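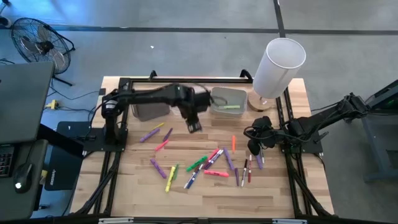 Slide 1. Markers, highlighters and pens on the table, with two bins at the back.

Shared Pens, Shared Tables
Speaker notes, Sandamali Thambiah
Jukgate staff session, Aug 15, 2020
Running time 18 minutes, questions after

Opening

Leave slide 1 up while people find their seats. Say good morning, give my name, say I look after supplies for the shared rooms at Ellness. Thank Cleiton Arruda for setting up the session.

Start with the slide. Most of the pens are out on the wood. In the middle they lie over each other: a green marker, a blue pen crossing under it, a red one. One pale green marker is in the light gray bin. Ask the room how many of them have a table at work that looks like this at the end of a meeting. Wait for hands.

Say what the talk covers: sorting a shared table of pens, choosing what to sort them into, and keeping it going after the first month. I am not going to talk about drawers or paper. If anyone asks about paper, Da-eun Ra has a handout from last year and I can send it.

Part 1. Look before you pick anything up

Main point: people start tidying by grabbing whatever is closest and dropping it in the nearest container. The table gets clear and the bin becomes the new mess. You have moved the pile.

Go back to the slide and ask them to name the kinds they can see. Let them call out. Highlighters, markers, pens. Someone will say colors. That's fine, write both on the flip chart: KIND on the left, COLOR on the right.

Then ask which one they'd sort by. Usually it splits. My answer is kind first. A person walking up to a table wants something that will write on a certain surface. A purple highlighter and a purple marker do different jobs even if they look good next to each other. At Ellness we sorted by color for the first two months and people kept taking permanent markers to the whiteboard.

Mention white barrels. There are some on the slide: one with a black cap, one with a red cap, one with purple ends. On pens like these the cap is the quickest clue to the color, so a swapped cap causes trouble. Ask people to check caps when they sort. Short pause here, it gets a laugh from anyone who has been caught by it.

Part 2. Test, then sort

Keep this part quick. Scrap paper on the table, one stroke per pen. Dry ones go straight into the trash. No "maybe" pile. We had a maybe pile at Ellness and when Belmiro Macedo finally went through it everything in it was dry.

Figures from our own cleanout: up to 290 pens and markers came out of the shared rooms over 6 weeks. I don't have a clean number for how many worked. Say so if asked.

Order that works for us:
Test on scrap.
Recap and press until it clicks.
Lay out by kind, all pointing the same way.
Put away one kind at a time.

The laying out looks like a waste of time and people skip it. Let them skip it if the table is small. On a big table it saves going back into the bins.

If we are running behind, cut the next story.

Story: the Trava job. Jui-lin Shek and I did the training room at Trava in September of the year before. We arrived with labels already printed and found that the biggest group on the table was dry-erase, and we had no label for it. Half an hour looking for a label maker. Now I print last.

Part 3. Containers

Change slide. 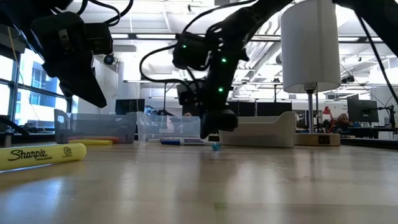
Slide 2. Two plastic bins side by side, with a white tray and a table lamp to the right.

Give them a few seconds with it. Then talk about the containers before the pens.

Side by side is good. Two bins next to each other ask one question: this one or that one? Put them at opposite ends of the table and people use only the one near them.

See-through sides help. You can tell what belongs in a bin by what is already in it. The bin on the left has a slanted front, and I like that shape for anything people reach into all day. The one on the right is taller. Tall bins are fine for spare stock, but short markers sink in them.

Point out the tray. It is open, and raised at the back. Trays get used as a landing spot, and I would rather plan for that than fight it. Give the tray a job: "pens in use today." At the end of the day it gets emptied into the bins.

Then the pens. An orange and a yellow highlighter are in front of the left bin, and a blue-and-white dry-erase marker is in front of the right one. Yellow Sharpie highlighter closest to us. Ask: if you had these two bins, which goes where? Easy answer is highlighters left, dry-erase right. Take other answers if they come.

The small teal ball: ask where that goes. There will be silence and then somebody will say "the tray." Every shared table has a few things that aren't pens. Decide on a place for them early, otherwise they end up at the bottom of the highlighter bin. We use a small dish.

Lamp: only say that light matters when you are telling dark blue from black. Move on.

How many containers? For a meeting table I say no more than 4. With more than that people stop reading the labels. Shevchuk tried one container per color in their design room and went back to fewer by spring. I have this from Cleiton, so check with him before repeating it.

Part 4. Keeping it going

Most of the questions come from this part, so don't rush.

Who does it: whoever booked the room last. Put it on the booking sheet next to "wipe the board." We tried a rota first and it lapsed during vacations.

When: before people stand up. Once coats are on it won't happen.

Restock: one box at a time. If the cupboard is full people stop recapping. Belmiro disagrees with me on this and may say so from the floor. Let him, he has the numbers for the second floor and I don't.

Labels: big letters, one word each. HIGHLIGHTERS. DRY-ERASE. PENS. Put them on the front of the bin. On the lid they disappear as soon as the lid comes off.

Exercise if there is time

Hand out the bags of mixed pens, one bag per table. Ask each table to agree on its groups before touching anything, then sort. Walk around. Don't correct anyone. Ask two tables to explain their groups, preferably two that did it differently.

Collect the bags before questions. Caps on. Da-eun has the box for them by the door, and the spare scrap paper goes back to the print room.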